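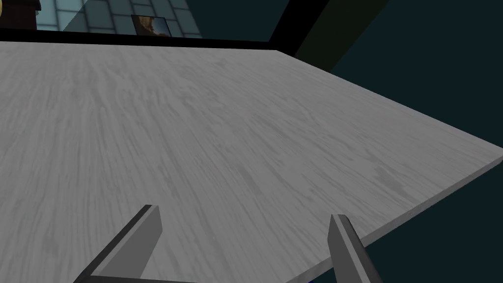 Abundio Galindo writes that the lot numbers on sheet 12 of the Deken survey can't be read as house numbers, and that the street index we printed in January treats them as if they were. He checked the north side of Arellano Street against the city directory and got the wrong household at every address west of the rail cut.

He is correct. The index gave lot numbers in the house number column for the whole of sheet 12 and for part of the sheet next to it. A corrected index goes out with this issue. The rest of this item sets out how the numbers on the Deken sheets work, how they relate to the later street numbers, and what to do if you have already used the January index in your own notes.

Home | Newsletter | Maps and Plans | Street Index | Meetings | Contact

Numbers on the Deken sheets

The Deken survey covers Prundness from the river to the Vultmont line. Each sheet carries three kinds of numbers. The large open figures in the middle of a block are block numbers. They run without a break across the whole survey and were never used by the post office or the city. The small figures inside each parcel, set near the rear line, are lot numbers. They start over at 1 in each block and go clockwise from the northeast corner. The small figures outside the parcel, set in the street itself, are house numbers.

On most sheets the third kind is present and the index is simple to make. On sheet 12 the house numbers were left off west of the rail cut. The land had been laid out for sale but the city had not yet numbered it. The only figures a reader finds there are the lot numbers, and on the reduced copy in our reading room they look much the same as house numbers elsewhere. The full-size original shows the difference clearly: lot numbers lean to the right, house numbers stand upright.

The renumbering

Prundness changed its house numbers once during the period covered by our maps. Before the change, numbers ran up from the river on each street, odd on the north side and even on the south, with no allowance for empty lots. When a house went up between 10 and 12 it became 10½. After the change, each block was given its own hundred, and numbers were assigned by frontage whether or not a building stood there.

The old and new numbers can be matched only by way of the lot. There is no fixed amount to add or subtract. The house at old number 65 Arellano Street and its neighbor to the west ended up in different hundreds, as an alley between them was counted as a cross street under the new plan. The city engineer's ledger lists block, lot, old number and new number in four columns, and it is the only source that does so for the whole town. Six pages are missing. All six belong to the Vultmont end, and for those blocks the match has to be built from deeds. 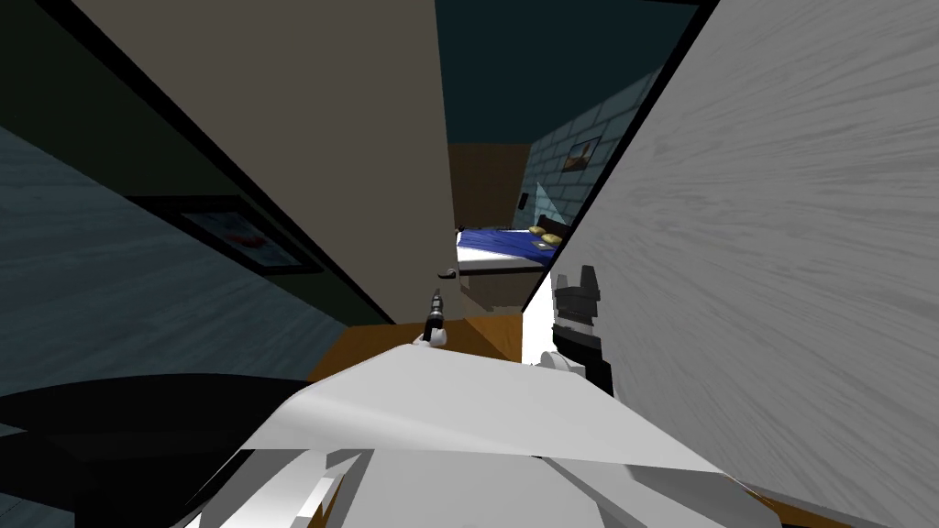 The deeds give block and lot and, in most cases, a distance in feet from the nearest corner. That distance is what decides the new number. Where the distance is absent, the corrected index leaves the house number column blank and prints the lot number in its own column. A blank means that the number is unknown. It doesn't mean the lot was empty.

Street names

Two names on the survey cause trouble and should be read with care. Arellano Street is called Arellano Road on the sheets west of the cut, and it is the same street. Vultmont Avenue on the Deken sheets is a different street from the present Vultmont Avenue, which was opened later, one block south, after the first was closed for the freight yard. Entries for the closed street are marked with the letter C in the corrected index. Directory listings don't make this distinction, and a family that seems to have moved from one side of the yard to the other may only have had its street renamed.

Scale and copies

The originals are drawn at one inch to 100 feet. The reading room copies are reduced and the reduction isn't the same on every sheet, so distances should be taken from the printed scale bar on the sheet in use and not from a ruler set to the stated scale. Paper copies also shrink more across the sheet than along it. For matching a deed to a parcel this rarely matters. For placing a building within a parcel it does, and the original should be requested. Requests go through Jacinto Bermúdez at the map desk, with the sheet number and block number written on the slip. Street names alone aren't enough.

The sheets overlap by a narrow strip along each edge. Where the same parcel appears twice, the index cites the lower-numbered sheet. In a few places the two drawings differ, mainly in outbuildings and fence lines. These differences have not been worked through. The two sheets may have been drawn in different seasons, but the survey notes that would settle it haven't been found.

If you used the January index

Entries for streets east of the rail cut stand as printed. For anything west of it, take the number you copied, treat it as a lot number, and look it up again in the corrected index under the block. If you wrote down the number without the block, the entry has to be traced again from the start, as every block has a lot 1 and most have a lot 10. Cards already filed in the household drawer with a sheet 12 reference have been pulled and will be returned after they are checked. Please don't file new ones for those blocks until then.

The form of citation has changed as well. Give sheet, block and lot in that order, then the house number with O for old or N for new. Where only one of the two is known, leave the other out. Do not work out a missing number from the houses on either side. Several cards in the drawer were made that way, and two of them place families on land that was then part of the rail company's siding.

Members who hold private copies of the Vultmont deeds, or rent books that give both an old and a new number for the same house, are asked to let the map desk see them. A clear copy of the page is enough. The block and lot should be legible, or the names of the owners on both sides.

Print this page | E-mail this page

This site uses cookies to remember your reading preferences. By continuing you accept their use.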